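Nostden side table, white, small size – my review after one winter

I bought this table in January, when I moved into a smaller apartment. My old coffee table was too big for the new room, which is long and narrow, and each evening I hit my knee on it. So I sold it and started to look for something small and white. I want to write down my experience, because before I bought it I could find only very short reviews of the type "nice table, fast delivery", and they did not help me much.

First the price. I paid 309 for the set, and the set is the table and one low cabinet from the same series. Alone the table is cheaper, but the shop Clandico sells them together and I needed both. For this money you can also get the Ferar table, and I will come back to that one later.

The delivery

Two boxes came at 5 in the afternoon. The table box was not heavy, I carried it up alone. The cabinet box was another story and my neighbor Kilian Gisler had to take the other end. The packing was good, with thick cardboard on the corners. One thing I did not like is the amount of plastic film. Every part is wrapped separately, also the legs, and I filled a whole trash bag.

Assembly

The booklet has only drawings and no words. For the table this is enough. You put the top face down on a blanket, you screw in the legs, and you turn it over. I needed 11 minutes and I am a slow person with tools. Please do not tighten the first leg completely before the other legs are in. I did it, and the last one did not want to meet its hole, so I had to open everything and begin again.
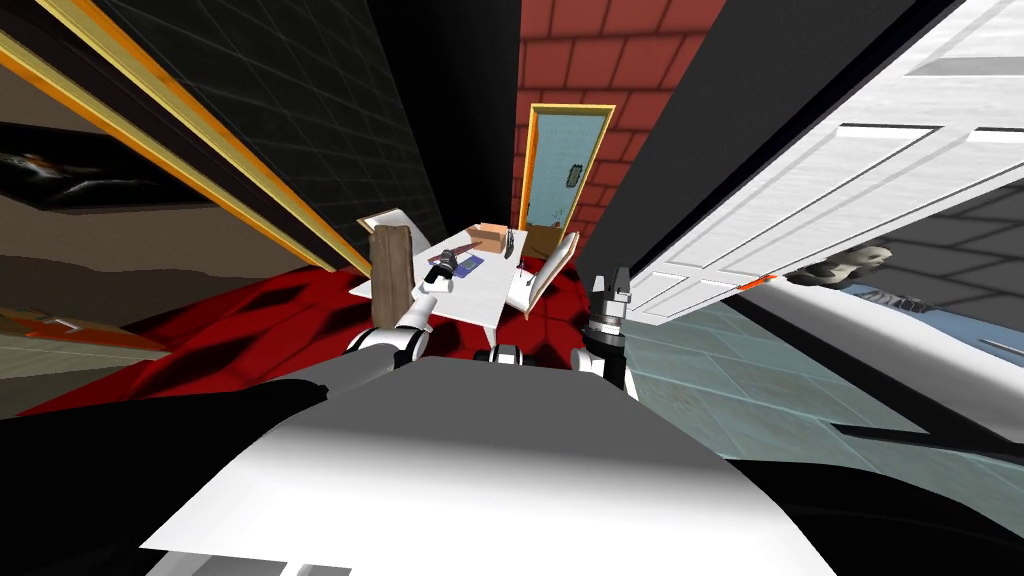 The cabinet took me a full evening. In step 5 the drawing shows the side panel from the back, but you hold it from the front, so it is very easy to mount it wrong. I mounted it wrong. The screws are of two lengths and in the drawing they look almost the same. My advice is to sort them into two cups before you start, and to look at the small letter next to each screw in the booklet. I did not see these letters until I was finished.

A hex key is in the box, but it is short and it hurts the hand after some time. If you have your own, use it.

Daily use

The table is now by my reading chair and I use it every day, for tea, for my glasses, for mail I do not want to open. It stands steady on a hard floor. On a rug it moves a little if you lean on the corner, but this is normal for a light table and I do not take away a star for it.

The white surface is the point where I am less happy. It is easy to clean with a damp cloth, this is true. But black tea leaves a ring if you wait until morning. I tried dish soap and it became weaker but did not go away. Then my friend Jae-in Hyun told me to use baking soda with a few drops of water, to leave it for a short time and wipe it without pressure, and this worked. I was careful and tested it first on the underside. Since then I use a coaster – most of the time.

Scratches I have two, both from a ceramic plate with a rough bottom. You see them only when the lamp is low.

The height is good for me. When I sit, my hand comes down to the cup without reaching. For a very deep sofa I think it would be a little too high, so measure your seat before you order. The return is free only if the box is unopened, and this information is at the very end of the order page in small letters.
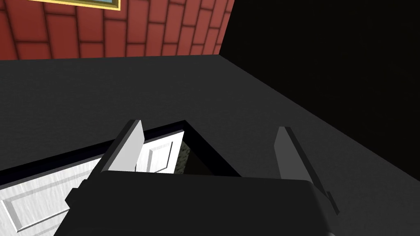
Compared with the Ferar and the Wang

I had the chance to try the other two. The Ferar is in my sister's living room. It has a shelf under the top, which is practical for magazines, but also a lip around the edge, and the crumbs stay in the corners. She cleans it with an old toothbrush. The Ferar feels heavier and more solid, I must say this. If you have children who pull themselves up on furniture, I would take that one.

The Wang I saw only in the store. The legs fold, so it is good if you need a table only when guests come. I pushed it with a finger and it was shaking more than I want for a hot drink.

One question to the customer service

One leg had a rubber foot missing. I wrote to Clandico and they answered the next morning, quite friendly, but they sent a foot for the bigger model. It was too wide. I wrote again and the second one was correct. All together I waited 11 days, and during this time I put a folded piece of felt under the leg, which did the same job.

My rating

For the table I give four stars of 5. One star is gone for the tea ring. For the cabinet I give three, mostly for the booklet and the screws. I would buy the table again, but the cabinet only if another person puts it together. If somebody knows where to order the rubber feet separately, please write it in the comments, I would like to have spare ones.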